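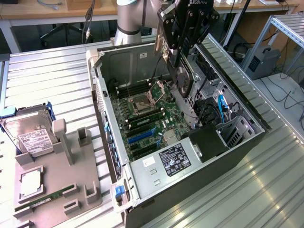
Section 6. Creating and Editing a Performer Profile

Applies to Sastar contributor accounts with Writer or Editor rights. Revised 14/05/2018.

A performer profile is the public page for a singer, actor, presenter or other entertainer. It has a fact box, a short summary, a career section, a credits list and an optional personal section. Each part is saved separately.

6.1 Before you start

Search for the performer under both the stage name and the birth name. Duplicate profiles are the most common cause of rejected submissions. If a stub already exists, open it and skip to 6.3.

You need two sources for each new profile, and they must be independent of each other. A press release and a news item copied from that press release count as one source.

6.2 Creating the profile

1. Sign in and select New > Performer.
2. Enter the stage name in the Display Name field, exactly as it appears on released work. Keep the performer's own capital letters and accents.
3. Enter the birth name if it has been published. Otherwise leave the field blank. Do not type "unknown" or "N/A", as the text will show on the live page.
4. Select a primary occupation. Up to six can be listed, but only the first is used for browse pages.
5. Enter the date of birth. If only the year is confirmed, select Year Only. The age is worked out by the system and cannot be typed in.
6. Select Save Draft. The profile is given a number and appears in your work list.

Note: The page address is built from the display name at the first save. Later changes to the name do not change the address. To move a page, send a request to Stamatia Alexiou with the profile number and the new name.

6.3 Writing the summary

The summary appears at the top of the page and in search results. The limit is 389 characters with spaces. Text past the limit is saved but not shown.

1. Open the Summary tab.
2. State the occupation and the work the performer is best known for in the first sentence.
3. Add a current project if there is a source for it.
4. Select Check Length, then Save.

Sample of an accepted summary:

Magdalini Sarantis is a pop singer and television presenter. She reached the final of the talent show Flikeren as a member of the vocal group Gumham and later released a solo album, Xenos. She is currently recording a second album.

Avoid words such as "famous," "beloved" and "rising star." Editors will remove them.

6.4 Adding credits

1. Open the Credits tab and select Add Credit.
2. Choose Film, Television, Stage or Music.
3. Start typing the title. If it is listed, select it from the menu. If it is not, select New Title and fill in the year and country.
4. Enter the role. For talent shows use "Contestant," "Judge," "Coach" or "Host" only. The round reached goes in the Notes field.
5. Repeat for each credit. The list is sorted by year when you save.

Note: For a performer who appeared as part of a group, attach the credit to the group profile and link the member to the group. Do not enter it on both pages. Double entries inflate the credit total shown in the fact box.

6.5 Personal section

This section is optional. An empty personal section is hidden from readers and does not hold up approval.

1. Open the Personal tab.
2. Select a relationship status only if the performer has stated it in an interview or on a verified account. Otherwise leave it at Not Set.
3. Paste the link to the statement in the Source field.
4. Enter the names of children only if the performer has made them public.

Caution: Do not infer a status from photographs, song lyrics or a lack of news. "Single" is a status and needs a source like any other. Profiles with an unsourced status are locked until an editor has reviewed them.

Caution: Home addresses, school names and health details are not accepted, even where they have been printed elsewhere.

6.6 Submitting for review

1. Select Preview and check the page at both desktop and phone width.
2. Select Submit. The status changes from Draft to Waiting.
3. Watch the Messages tab for questions. A profile with an unanswered question goes back to Draft at the end of the month.

Music profiles are reviewed by Styliani Vasilakis, film and television by Iraklis Balaskas. Stage profiles go to either editor - the system assigns them by workload. A waiting profile cannot be edited. To make a change, select Withdraw, correct the text and submit again. The profile then goes to the end of the queue.

Deaths, name changes and legal matters do not go through the normal queue. Use the Urgent Change form described in Section 8.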